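Briltbridge Setup Guide, Part 2: Getting the coffee task to behave
Posted in September by the Pellari tools desk

Okay, so by now you have the simulator installed and the two-arm robot loads without yelling at you. Next up is the coffee task, which I love and which has eaten more of my Sundays than I'd like to admit. We'll load it, check the start state, then hook up the planner.

1. Open Briltbridge and choose the scene called coffee_pod. Leave the physics rate alone for now (I know, I know, everybody wants to crank it up).

2. Set the random seed to 314. You can use any seed you like later, but if you start with mine we can compare logs.

3. Turn on the front view and press Play, then pause whenever a gripper gets close to the machine. You want the cup sitting on the drip tray and the red pod up by the lid.
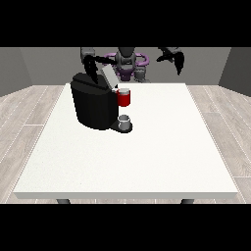
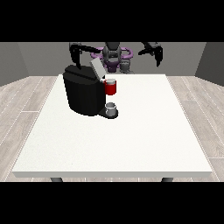 Front view, paused, one arm down at the coffee machine and the other up in the air.

4. Open the Alemneh planner panel and click Attach. The status dot goes green. If it stays gray, the planner is still waiting on joint names, so hit Reload Names and give it a few seconds.

5. Give each arm its own goal. The arm that works the lid gets "follow", and the other one gets "hold". Please don't skip the hold goal! Without it the planner treats the idle arm as free to move, and you'll watch it swing through the back of the table while you're busy looking at the lid.

6. Set the lid contact margin to 2 millimeters. The default is bigger and makes the fingers stop short, and I spent a whole evening blaming the gripper model for that one.

7. Run a batch of 50 episodes with the viewer closed. It goes a lot faster that way, and Grolavel will save the logs on its own.

Note: a few failures in the batch are fine. My last one had 13, nearly all of them with the pod tipping on the rim. If yours all fail at the same step, look at the lid hinge limits before you touch the planner.

Caution: don't edit the scene file while a batch is running. Grolavel reads it again at the start of every episode, so you end up with half your logs from one setup and half from another, and no easy way to tell them apart. Copy the file, rename it, edit the copy.

Once the batch finishes, keep the log folder where it is. Part 3 picks it up from there when we tune the camera noise.

Questions about this guide? Write to the Pellari tools desk | © Pellari | Back to top

We use cookies to remember your settings. Accept | Manage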